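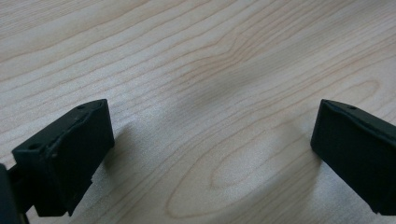
Notes on two sets of fingers for the hand-held gripper

The comparison of the Kirnix and Wragg fingers, announced here in February, has now been completed. Both sets were fitted to the same hand-held tool and used by the same two operators, Zulema Yáñez and Kieran Mellor, on a bare wooden tabletop under the ordinary room lighting.

The Kirnix fingers are rigid black blocks with rounded corners and broad inner faces. The Wragg fingers are narrower and carry a soft pad. Each set was used for 42 recordings, of which the first 10 were treated as practice and set aside.

With the Kirnix set, Ms. Yáñez recorded fewer dropped items among the boxes and jars. Thin objects presented more difficulty. A bank card lying flat could be lifted only by sliding it to the edge of the table, and neither operator was satisfied with that method. The Wragg pads managed the card on most attempts, but they picked up dust and had to be wiped between sessions.

The camera view was reviewed separately by Dirk Weidemann. His concern was that a wide finger hides the object at the moment of contact. He found this to be true of the Kirnix set for anything smaller than a bottle cap. He also noted that the matte black surface produced very little glare, whereas the pale Wragg pads caused the exposure to shift as the jaws closed.

The screws deserve a separate remark. Two of those supplied with the Wragg set worked loose on Thursday and were replaced with longer ones from our own stock.

It has been decided to retain the Kirnix fingers for the Sistow recordings, which consist almost entirely of boxed goods. The Wragg set will be kept for flat items. A third set, from Saka, has been ordered and will be tried under the same conditions once Mr. Mellor has finished the mounting plate.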